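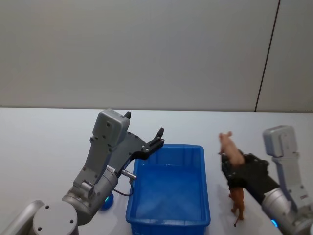

December, bench two, after lunch — gripper check on the two-arm cell

Rhiannon asked me to write down what I do in here these days, so I'll try to be tidy about it, though anyone who knows my notes knows how that goes!

Both arms were up with their blue lights on before I touched anything. The right one had been letting things slide in its fingers all week, and the farm animals are wonderful for showing that up (a pig has no flat sides to speak of). I snugged the finger screws, re-zeroed the open position, and set the closing force to 54 on our own scale, down from 100, which was far too eager for little plastic legs. Then the pig, held nose up over by the horse, with the left gripper waiting open at the corner of the blue bin.

Left arm: no change to the settings. Please look at the thin cable where it loops down behind the bin, and keep the bin wall off it when you slide things about. I would like a clip there — Nerys thinks there are a few in the Odine drawer.

Cycle counter read 864 when I started. Next finger check at 1,000, or sooner if the horse starts slipping too.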